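Cluvar two-arm packing kit, reviewed after a season of takeout orders

By Azucena Villalobos
13 December 2023

The Cluvar is a pair of robot arms sold as a kit for small kitchens and prep rooms that pack mixed food orders. It comes with software, two grippers and a year of phone support. I have been testing it since May, mostly on jobs that a conveyor machine can't do because every order is different. My interest is in whether a shop with three or four people should spend money on it.

Setup took two of us most of a day. The arms are heavier than the brochure suggests, and the printed guide skips a step between bolting down the bases and running the first calibration. I called support and got Karabo Oosthuizen, who sent the missing page within the hour. After that it went smoothly. The software found both arms, asked for the corners of the work area, and was ready to record a job.

You teach the kit by moving the arms through a task yourself and saving each run. Cluvar recommends 30 runs for a simple pick and place. I found that 17 was enough for a lidded tub going into a bag, as long as the tub started in a slightly different spot each time. Soft or irregular food needs more. A bun in a bag took the full 30 and still came out dented about as often as I'd like it not to.

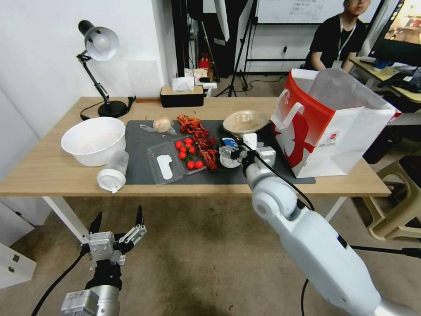 Grip force is set separately for each arm, on a scale from one to ten, and it is the setting that matters most. The factory value of six is too high for nearly everything in a takeout order. I run rigid containers at four and anything in thin plastic at two. A small round tub with a lid, like the white one with the blue lid in the right gripper, is the easiest thing you can give it. The two fingers close on the sides and the lid stays out of the way. Cherry tomatoes in a tray are harder. The tray bends if the fingers land near the middle, so I teach the pick close to a corner, where the plastic is stiffer. A pile of crayfish I would still portion by hand. The legs and claws hook into each other, and the arm tends to come up with either one or five.

The mat is an optional extra and I would buy it. Light and clear containers slide on a bare wooden table when a finger touches them, and once they slide, the arm closes on air. On a dark mat they stay put, and the camera software also seems to find their edges more reliably. Clear plastic was the weak point in every test I ran. Empty clamshells were missed far more than full ones. A desk lamp set low and to one side helped, and it was cheaper than the lighting bar Cluvar sells.

Bags deserve a paragraph of their own. Paper shopping bags work if they are opened fully and stood in the same place each time. Stand them on the right if the right arm is doing the loading, and leave room for the elbow, which swings out further than you expect. I knocked over a lot of bags before I moved mine back a hand's width. Handles that stand up are a nuisance — the gripper can catch one on the way in. Fold them down first.

The two grippers can be ordered in different styles. Piscombe makes a third-party pair that fits the same wrist, and I tried those for a few weeks. They close faster and have a better rubber pad, but the software doesn't read their position properly, so you lose the warning when a grip fails. I went back to the originals.

Cleaning is the part I liked least. The finger pads come off with a small screw each and can be washed, but the housing behind them can only be wiped. Shellfish juice gets into the seam. Cluvar sells a sleeve for this, and it should be in the box. The cables running along the arms also need wiping, and it is easy to forget them at the end of a shift.

Speed is modest. Over one long test I logged 778 picks, and a person would have finished the same work well ahead of it. The kit's advantage is that it can keep going through a slow afternoon while your staff do something else. It does need somebody in the room, though. When it loses an item it stops and beeps until you clear the fault.

I also looked at the Ototden single-arm unit. It costs less, takes up half the table and is quicker to teach, but it can't hold a container steady with one hand and fill it with the other. If you only move closed tubs, get that one. For mixed orders I would pick the Cluvar, with the mat and the sleeve added to the order, and I would turn the grip force down before the first run.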